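Gießkanne Wirnel 8, gelb

Startseite > Garten > Bewässerung > Gießkannen > Wirnel

Artikelgruppe: Gießkannen Kunststoff
Farbe: Gelb
Lieferbar, Versand aus dem Lager Greenberg

Die Wirnel 8 ist eine Gießkanne aus durchgefärbtem Polyethylen für Garten, Terrasse und Gewächshaus. Sie fasst acht Liter und hat einen durchgehenden Griff, der vorne am Einfüllrand ansetzt, über die Kanne geführt wird und hinten am Korpus endet. Man kann sie also oben tragen und beim Gießen nach hinten umgreifen, ohne sie abzusetzen. Eine zweite Hand wird nur gebraucht, wenn die Kanne ganz voll ist und der Strahl genau auf eine kleine Stelle treffen soll.

Der Korpus wird in einem Stück geblasen. Es gibt keine geklebten Nähte, der Griff ist Teil des Korpus und innen hohl. Beim Befüllen läuft deshalb auch etwas Wasser in den unteren Teil des Griffs. Das ist bauartbedingt und kein Mangel. Zum Entleeren die Kanne kurz auf den Kopf stellen und einmal drehen.

Die Einfüllöffnung ist nach hinten versetzt und so breit, dass die Kanne unter den meisten Außenhähnen gerade stehen kann. Wer aus der Regentonne schöpft, taucht sie seitlich ein. Innen am Korpus sitzt eine Literskala, erhaben geformt, in Schritten von einem Liter. Sie reicht für Flüssigdünger in der üblichen Dosierung aus, für Mittel, die auf den Milliliter genau angesetzt werden müssen, bitte einen Messbecher verwenden.
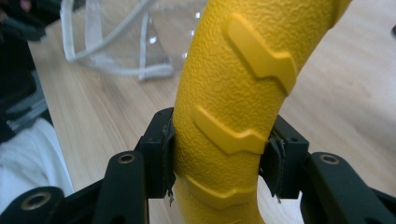
Das Leergewicht der Kanne mit Brause liegt bei 400 g. Gefüllt kommen gut acht Kilogramm zusammen, und die hängen beim Tragen am Griff. Der ist entsprechend dick und rund gehalten. Seine Oberfläche ist matt und fein genarbt, ähnlich wie Leder, und auf der Vorderseite liegen erhabene Querrippen mit einem blitzförmigen Absatz in der Mitte. Die Rippen sind glatter als die Narbung und mit den Fingern gut zu ertasten, auch mit dünnen Gartenhandschuhen. Dicke Winterhandschuhe mit Futter passen ebenfalls unter den Griff, die Rippen spürt man dann allerdings kaum noch.

Ausguss und Brause

Das Gießrohr ist lang und leicht nach oben gezogen. Die Brause wird aufgesteckt, nicht geschraubt. Sie hat 84 Löcher und kann mit der Lochseite nach oben oder nach unten aufgesetzt werden. Nach oben gerichtet fällt das Wasser weich, das ist die richtige Stellung für Aussaaten und junge Pflanzen. Nach unten gerichtet kommt mehr Wasser auf weniger Fläche, etwa für Kübel und Tomaten. Ohne Brause gießt die Kanne in einem geschlossenen Strahl.

Für die Brause gibt es eine Halterung am Korpus, direkt unter dem Ansatz des Gießrohrs. Sie sitzt dort stramm. Bei neuen Kannen muss man die ersten Male etwas Kraft aufwenden, das gibt sich mit der Zeit.

Technische Daten

Inhalt: 8 Liter
Leergewicht mit Brause: 400 g
Material Korpus und Griff: Polyethylen, durchgefärbt
Material Brause: Polypropylen
Brause: Steckbrause, 84 Löcher
Griff: angeformt, Oberfläche genarbt mit Rippen
Literskala: innen, 1-Liter-Schritte
Farbe: Gelb (Grün und Anthrazit siehe Varianten)
Lebensmittelecht: nein

Lieferumfang

Gießkanne Wirnel 8
Steckbrause
Pflegehinweis

Der Siebeinsatz für die Einfüllöffnung gehört nicht zum Lieferumfang. Er ist als Zubehör erhältlich und empfiehlt sich bei Regenwasser, weil Laub und Algenreste sonst in die Brause gelangen.

Pflege und Aufbewahrung

Die Kanne mit klarem Wasser ausspülen, wenn Dünger oder Brennnesseljauche darin war. Kalkränder lassen sich mit verdünntem Haushaltsessig lösen. Die Brause dafür abziehen und eine Stunde einlegen, danach von der Rückseite durchspülen. Verstopfte Löcher mit einer Nadel freimachen, aber nicht aufbohren. In der Narbung des Griffs setzt sich mit der Zeit Erde fest. Eine weiche Bürste und etwas Spülmittel genügen, Scheuermilch macht die glatten Rippen stumpf.

Vor dem ersten Frost leeren und kopfüber lagern. Gefrierendes Wasser im Griff kann das Material sprengen, solche Schäden sind von der Gewährleistung ausgenommen. Der Kunststoff ist UV-stabilisiert. Bei Kannen, die das ganze Jahr in der vollen Sonne stehen, hellt das Gelb nach einigen Jahren auf. Die Festigkeit leidet darunter zunächst nicht.

Varianten und Zubehör

Wirnel 8, Grün
Wirnel 8, Anthrazit
Wirnel 5, Gelb (5 Liter, kürzeres Gießrohr)
Ersatzbrause Wirnel, passend für 5 und 8
Siebeinsatz Wirnel 8
Wandhaken Umcombe, verzinkt, auch für zwei Kannen

Die Ersatzbrause passt auf alle Wirnel-Kannen ab der zweiten Ausführung. Die erste Ausführung erkennt man am glatten Griff ohne Rippen, ihr Gießrohr ist im Durchmesser etwas kleiner. Für diese Kannen führen wir keine Brausen mehr.

Abnahme für Gärtnereien und Wiederverkäufer

Die Wirnel 8 wird einzeln und im Karton zu sechs Stück verkauft. Palettenware auf Anfrage. In Greenberg liegen rund 3.000 Kannen in Gelb, größere Mengen in Grün und Anthrazit haben eine längere Lieferzeit. Im Lager Pristville ist nur die gelbe Ausführung vorrätig, Selbstabholung ist dort nach Anmeldung möglich. Ab 2.000 Stück kann der Korpus mit einem einfarbigen Aufdruck versehen werden. Der Griff lässt sich wegen der Narbung nicht bedrucken.

Versand

Einzelne Kannen gehen als Paket mit aufgesteckter Brause, Kartons mit beigelegten Brausen. Sperrgutzuschlag fällt bei der Wirnel 8 nicht an. Bestellungen, die den Wandhaken Umcombe enthalten, werden zusammen verschickt, sobald alle Teile vorliegen. Auf Wunsch liefern wir getrennt, dann werden die Versandkosten zweimal berechnet.

Stand der Angaben: 2. Juli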